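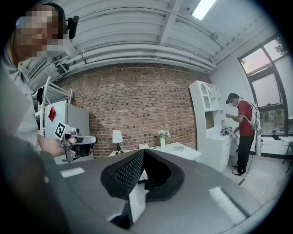
Teto pintado de branco, com tubos e conduítes aparentes.

Cabrera: ruído de fundo em salas de uso comum

Versão 2
Última atualização: 1 de setembro de 2024
Idioma dos metadados: português

Resumo

Cabrera reúne 3000 trechos de áudio com o ruído de fundo de salas de trabalho, oficinas, bibliotecas e corredores em dois complexos de edifícios, Clindcombe e Trornach. O interesse está no som que fica quando ninguém fala perto do microfone: ventilação, água em tubulação, reatores de luminárias, trânsito filtrado pela janela, elevador. Cada trecho vem acompanhado de uma ficha com as características da sala e o estado dos equipamentos prediais no momento da gravação.

O conjunto foi montado para estudos de conforto acústico e para quem precisa de ruído ambiente real ao avaliar filtros e medidores. As gravações cobrem 364 dias e terminam em agosto.

Conteúdo do pacote

audio/ - trechos em WAV, mono, sem compressão
fichas.csv - uma linha por trecho
salas.csv - uma linha por sala, com os dados que não mudam de uma gravação para outra
calibracao/ - tom de referência gravado no início de cada sessão
LICENCA.txt
MUDANCAS.txt

O nome de cada arquivo de áudio é igual ao valor da coluna id_trecho em fichas.csv. A ligação com salas.csv é feita pela coluna id_sala.

Colunas de fichas.csv

id_trecho: identificador do trecho
id_sala: identificador da sala
sessao: identificador da sessão, usado também na pasta calibracao
periodo: manha, tarde ou noite
ventilacao: ligada, desligada ou desconhecida
janelas: abertas, fechadas ou sem_janela
laeq: nível equivalente ponderado em A, em decibéis
fonte_principal: fonte dominante segundo quem ouviu o trecho
observacao: texto livre, pode estar vazio

Colunas de salas.csv

id_sala: identificador da sala
complexo: clindcombe ou trornach
uso: escritorio, oficina, biblioteca, corredor ou outro
teto: forro, laje ou chapa_ondulada
tubulacao_aparente: sim ou nao
piso: duro ou macio
volume: volume estimado em metros cúbicos

O campo tubulacao_aparente se refere apenas ao que se enxerga do piso. Uma sala com forro e tubos acima dele recebe "nao". Na versão anterior o critério variava entre os dois complexos, e os valores de Trornach foram todos revistos.

Como os dados foram coletados

As gravações foram feitas com um medidor Drernetti apoiado em tripé, na altura do ouvido de uma pessoa sentada e longe das paredes. Quem instalava o equipamento saía da sala e fechava a porta. O início e o fim de cada gravação foram descartados para retirar passos e o ruído da maçaneta.

Em corredores e bibliotecas não era possível esvaziar o ambiente. Nesses casos gravou-se por mais tempo e foram escolhidos os trechos sem fala inteligível. Restam passos, cadeiras arrastadas e algum espirro.

A coluna fonte_principal foi preenchida por duas pessoas, de forma independente. Onde houve desacordo, o valor é "indefinida". Não se tentou resolver esses casos por votação.

Privacidade

Todos os trechos foram ouvidos antes da publicação. Os que continham fala compreensível foram retirados, mesmo quando a fala era distante. As fichas não trazem endereço, andar nem nome de ocupante. Se encontrar um trecho com voz reconhecível, informe o id_trecho pela página do projeto e ele será removido na próxima versão.

Usos adequados

Comparação entre salas com e sem ventilação ligada. Mistura com sinais limpos para testar redução de ruído. Ensino de medição acústica. Estudo da concordância entre ouvintes na identificação de fontes.

Usos não recomendados

O conjunto não serve para laudo nem para verificar o cumprimento de norma. Também não permite calcular tempo de reverberação, pois nenhuma resposta impulsiva foi medida. O volume das salas é estimado e não deve entrar em cálculo que dependa de precisão.

Limitações conhecidas

Clindcombe tem mais escritórios, Trornach tem mais oficinas. Uma diferença observada entre os dois complexos pode vir do uso das salas, e convém separar por uso antes de comparar.

As noites estão pouco representadas, principalmente em bibliotecas, que fecham cedo.

Em algumas sessões de Trornach há um zumbido estreito produzido pelo próprio cabo do medidor. Elas estão marcadas com "zumbido_cabo" em observacao e foram mantidas.

O estado da ventilação foi anotado a partir do painel da sala. Onde o painel não existe, o valor é "desconhecida", ainda que o som do ventilador seja evidente na gravação.

Mudanças em relação à versão anterior

Coluna tubulacao_aparente revista. Trechos duplicados removidos e substituídos. Separador decimal padronizado como ponto nos dois arquivos CSV. Tons de calibração movidos para pasta própria.

Licença

Uso livre, inclusive comercial, com citação do nome do conjunto e da versão. O texto completo está em LICENCA.txt.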